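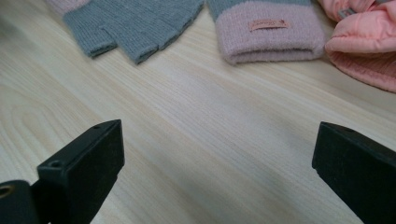

*A gray knitted glove, fingers optional, laid out on the table.*

May 30, 2020

I own 58 things that need mending. I know the number because I finally went through the closet, the hall bench and the basket under the stairs, and wrote it all down on the back of a gas bill. The list includes a coat with no lining in the left sleeve, a raincoat that lets in rain, and a pair of pajama bottoms whose elastic retired years before I plan to.

I'm told this makes me a virtuous person. Mending is having a good spring. People who used to show me pictures of their bread now show me pictures of their darning, and everyone agrees that we should all buy less, fix more, and die surrounded by a small number of excellent sweaters. I agree too. I've been agreeing for most of my adult life, and the pile has grown the entire time.

My complaint is with the way mending gets talked about. It's always presented as a matter of character. You either care about your clothes or you're the kind of monster who throws out a shirt over a button. The articles come with a photograph of a mug of tea and a spool of thread in a color that matches the mug. The author has discovered patience. The author has become closer to her grandmother, who is usually dead and can't object.

My own grandmother mended everything and hated every minute of it. She did it after supper under a bad lamp, and if you'd told her it was a mindful practice she would have handed you the socks. The day she could afford to buy socks by the half dozen, she bought them by the half dozen, and she threw out the wooden darning egg. I've since seen one like it for sale in a gift shop, on a little stand. I didn't buy it. I did pick it up and check the price, which would have covered socks for the whole family until Christmas.

So when somebody says we've lost the skill, I'd like to point out that a lot of people didn't lose it. They put it down on purpose, the first chance they got, and went to sit in the yard.

## Where the tailor went

When I moved to this neighborhood there was an alterations shop called Pledberg on the corner, between the bakery and the place that sold vacuum cleaner bags. The woman who ran it was Solange Leite. She could put a new zipper in a jacket by the next afternoon, and she could tell you in one look whether your trousers were worth saving. Mine often weren't. She'd fold them up, hand them back across the counter and say, "Enjoy them as they are," in the tone of a doctor who has seen the scan.

I took her for granted in the usual way, which is to say I meant to go more often. I'd carry a bag of things as far as the front door and leave it there for a month. Then one October the rent on that block went up, and by the new year Pledberg was a showroom for faucets. It has a very handsome window display. I've never seen anyone in it.

I asked Solange once what she charged for a hem and whether it was enough. She laughed at me for a good while. People would pay more than a hem to park near her shop, she said, and then ask her to knock something off the hem. A customer had brought in a dress that cost less than the repair and had been personally offended, as though Solange had set the price of the dress.

That's most of the problem, right there on the counter. A new shirt costs almost nothing, thanks to a long chain of people who were paid almost nothing to make it. Fixing a shirt costs an hour of a person who lives near you and pays your kind of rent. No amount of good character on my part is going to close that gap. I can be as fond of my shirts as I like.

And yet the advice is always aimed at me. Learn to sew! Watch a video! I did watch a video. It had been seen by 394 people, which seemed like a fair crowd for a blind hem, and the woman in it had the hands of a surgeon. I paused it 7 times. At the end of the evening I had sewn the left leg of my good slacks to itself, very neatly, so that no foot would ever pass through it again.

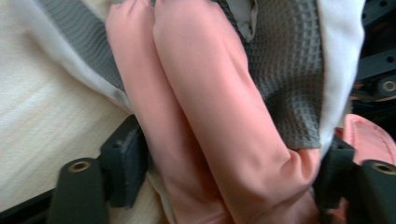

## Made to be given up on

Here I have to say something about the clothes themselves, who are not innocent in this.

An old wool coat is practically an invitation. It has big seams with extra cloth folded inside, left there by someone who assumed you'd put on weight. The buttons come off and go back on. The lining is a separate thing and can be swapped for another lining. Whoever made it expected a second owner, and maybe a third with shorter arms.

Now turn a modern jacket inside out, if it will let you. Half the seams are glued. The zipper runs under a strip of tape that was melted on by a machine, and to get at it you'd have to wreck the part that still works. I have a jacket from Ondus, a very nice jacket, warm and light, and when the zipper pull snapped I wrote to ask for a new pull. They sent back a friendly note and a discount code for a new jacket. I've thought about that note a lot. It was so cheerful. It was like calling about a flat tire and being congratulated on my interest in cars.

You can't out-virtue a glued seam. You can own the nicest scissors in the county and it will still be a glued seam.

I'd be happier if some of the effort that goes into making me feel bad about my closet went into making that jacket openable. Put the zipper in with thread. Sell me the zipper pull, and charge me too much for it, I don't mind. Sew a spare square of the cloth into the hem, the way they used to with suits. None of this is beyond the powers of an industry that has managed to put thumb holes in everything.

I'm aware that this would make the jacket cost more. Good. It should cost more, and then I might treat it like a thing that cost something, and there might be enough money in keeping it alive to pay somebody like Solange to do it.

## What my sister says

My sister thinks this is a long way of getting out of sewing on a button. She has a point, in that I have a shirt right here that's missing a button, and the button is in a dish by the sink, and has been since the last administration.

She's a natural mender and can't see what the fuss is. She fixes things during phone calls. I once talked to her for an hour about our father's knee, and when we'd finished she had taken in a skirt. If you're built that way, you should certainly carry on, and the rest of us will admire you and bring you our pants.

But I notice she's the one everybody brings their pants to. That's a job. She does it for nothing, on top of the job she has, and what she gets for it is a lot of praise for being so handy. When I hear that we should all go back to mending at home, I do wonder who "we all" is going to be. In most houses I've been in, it's going to be one person, and I could guess which one before I'd taken my coat off.

There was a repair evening over at the Urban, the old movie house, a while before everything closed down. I went with my raincoat. Three women and a retired dentist sat at long tables and sewed for strangers until they could hardly see. The rest of us stood around holding cups and saying how wonderful it was to have a community. It was wonderful. I'd have felt better if somebody had been paid, and I'd have felt much better if I hadn't been one of the people holding a cup.

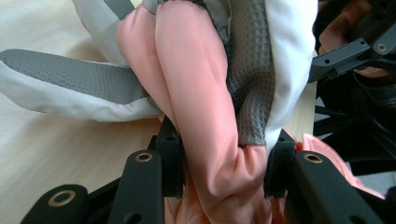
If I ran things, mending would be dull again. It would be like getting the gutters cleaned. There'd be a shop on every other corner with a bell on the door and a rack of paper tickets, and you'd drop your stuff off without any feelings at all. The shop would take the hard cases as well as the hems: the slippery, faintly satiny pink stuff that twists and wrinkles the moment you pinch it, and the gray waffle cloth that looks so sturdy and that I personally wouldn't dare put a needle near. That sort of work wants a person who has done it a thousand times, and I'd like her to have health insurance.

How we'd pay for it, I leave to people who are good at that. A few places knock the sales tax off repairs, which seems like a start. My cousin has a scheme, which he calls Ilidov for reasons he won't go into, where every garment carries a small deposit, like a bottle, and you can spend it only on getting the thing fixed. I told him it would need 1,000 forms and an office to lose them in. He said so does everything. I haven't come up with an answer to that.

In the meantime I've promised to be realistic about the list. Some of it is going to my sister, with cash in the envelope, which she'll refuse and I'll leave under the toaster. Some of it has been made into rags, and they're good rags. The slacks with the sealed leg I'm keeping for now. The raincoat I wear on dry days.

I did do the button. It took me most of a ball game and it's a little off center, and if I stand up straight the collar pulls to one side. I've been told not to stand up straight.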